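Consumer Behaviour, Week 6 handout
Choice overload: how much of it should we believe?
Notes prepared by Azra Atanasov
Last revised 2021-09-08

Read these before the tutorial and bring your own copy of the Kimis worksheet.

1. The claim

You will have met it already, probably in a first-year text or a magazine. Give shoppers too many options and they freeze up, buy less, and feel worse about what they do buy. It gets repeated as if it were settled. My view is that it is a real effect some of the time, and that most people who quote it could not tell you which times.

2. Where the trouble starts

"Too many" is hardly ever defined. Too many compared with what? A supermarket carries thousands of lines and people get through it with a trolley and a tired child. If choice alone did the damage, no one would get out of the cereal aisle.

Studies of this kind tend to compare a small set with a large one and leave out everything in between. They also tend to use products the shopper doesn't care much about. Ask yourself whether a jar of something you never meant to buy tells you anything about picking a phone plan or a nursing home.

When results from many studies are pooled, the average effect comes out small, and the individual results go both ways. Be wary of any summary that gives you the average and stops.

3. A worked case: the Seok catalogue

The worksheet follows a mail-order seller, Seok, which cut its range of desk lamps from 19 to 9 in May. Sales of lamps went up. The manager credited the smaller range and the trade press agreed with him.

Now look at what else changed. The catalogue was redesigned in the same month. The cheapest lamp, the Daria, moved to the first page. The lamps that were dropped were mostly out of stock anyway. Any one of these could explain the rise. There was no comparison group, so we can't pull them apart, and neither could he.

Seok's survey had 3,000 replies, and this was offered as proof. A large sample does not fix a bad question. Customers were asked, "Did you find our simpler range easier to use?" I would have ticked yes too, just to get to the end.

4. Conditions that seem to matter

The effect looks more likely when options are hard to compare, when the buyer has no clear idea of what they want, and when there is time pressure. It looks less likely when the buyer knows the category. Someone after a particular colour of wool is glad of a full wall of it.

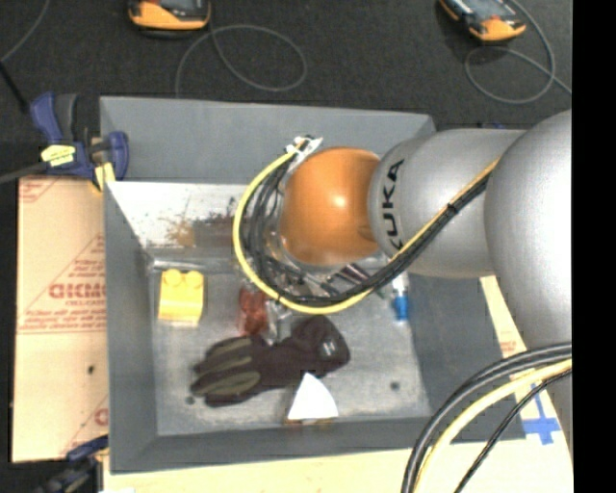 Note how slippery "seem to matter" is. Sorting studies into groups after you know the results is a good way to get ideas and a poor way to test them. I would like to see each condition set down in advance and then tried on a new product by someone with no stake in the answer.

5. For the tutorial

Come ready to argue one side of this: Seok should put the dropped lamps back. You may use the Disov reading, but check its footnotes first, as two of its sources are the author's own blog.

Write down what evidence would change your mind. If nothing would, pick the other side.

Question 11 on the worksheet has a misprint. "Increase" should read "decrease" in the second line.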